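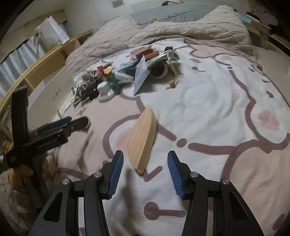 I have never been persuaded by the toy industry's word "open-ended." It gets printed on boxes that hold plain wooden blocks, and it seems to add a good deal to the price. A block shaped like a boat is a block shaped like a boat. If a child calls it a fish, a leaf, a sandwich or a telephone, the credit goes to the child, who would have done the same with a shoe.

I should say that I like wooden blocks. I like the weight of them, and the pale ones with the grain running the long way are nice to hold even for a grown person with no use for them. What I don't like is the religion. Last November I read through the Totix catalog, all 144 pages of it, and came away with the strong impression that a child without unpainted wood in the house would grow up unable to think. There were no prints anywhere in those photographs. Every block lay on a linen rug the color of oatmeal, in a room where it seemed to be ten in the morning all day long.

Most blocks live on beds. Ours do, and so do those of everyone I know with children under eight. The bed is soft, it's the right height for kneeling against, and it is the biggest flat surface in a small bedroom that isn't already covered in something else. And the bed has a sheet on it, and the sheet has a cartoon on it, with thick outlines and pink cheeks, because that was the sheet the child picked. I have yet to see a catalog show this.

The serious toy people would call that a bad surface. Ketamton, which sells a boxed set of 21 shapes and a small booklet to go with them, advises parents to offer the pieces on "a calm, neutral ground." The idea is that a busy print competes with the object. I have doubts. I have spent a lot of evenings kneeling beside a busy print, and what I notice is that the drawing gives the block somewhere to be. A long brown line is a road. A round dot is an island, or a button, or a place you must not touch. Put a pointed piece of wood down on somebody's enormous pink cheek and you already have a story, probably a rude one. Put it on oatmeal linen and you have a photograph.

The booklet would answer that the story came from the sheet and should have come from within. I can't see why that matters. Nobody's ideas come from within at six o'clock in the evening.

A mattress is a poor place to build, I'll give them that. Anything taller than two pieces goes over when a knee moves. If you believe that blocks are for towers, and that towers are for learning about gravity, then the bed is a disaster and you should go down on the floor. But the boat-shaped ones were never much good in a tower. They have a point at one end and a blunt little stern at the other, and what they want is to be laid flat and pushed along. On a sheet they push very well. They also get lost in the folds, and they are miserable to find with your hip at midnight.

Then there is the question of how many. Kusov sells a classroom chest of 432 pieces, and there are families who buy it for one child. I understand the appeal, having stood in front of it myself with my wallet out. I also know a household where the chest has been opened in full perhaps twice, since putting everything away takes longer than any game made from it. The pieces that get used are the odd ones, a handful that have drifted away from the chest and ended up under the pillow. I'd bet most children would be content with the handful. You could find out for nothing by hiding the rest for a month.

I keep hearing that sheets like ours are overstimulating - a word that arrived in my life sometime after 2000 and has been used since then against wallpaper, socks and a cereal bowl. Maybe there are children for whom it's true, and their parents will know it better than I do. For the rest, I suspect the plain rug is there for the adults. We are the ones who are tired at the end of the day and would like something beige to look at. That is a perfectly good reason to buy a beige rug. I only wish the Kettle people, whose beige rug I own, hadn't told me it was for her concentration.

She keeps her shoes on it. The blocks are on the bed.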